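4. Muting a relative in the Halton family feed

Muting hides a person's posts from you. They get no message about it, and they can still write to you.

1. Open Family, then People.
2. Choose the name and press Quiet.
3. Set the number of days. The longest is 89.
4. Press Save.

Note: Old posts stay in your feed — only new ones are hidden.

Caution: Do not press Remove. It also deletes your shared chats.

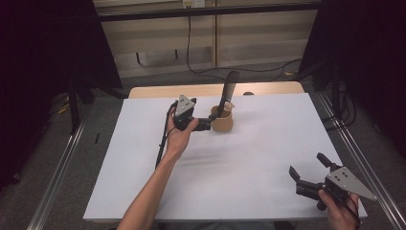
A reader wrote to us that after step 4 her mother's birthday reminders still came. Reminders are turned off separately, in section 6.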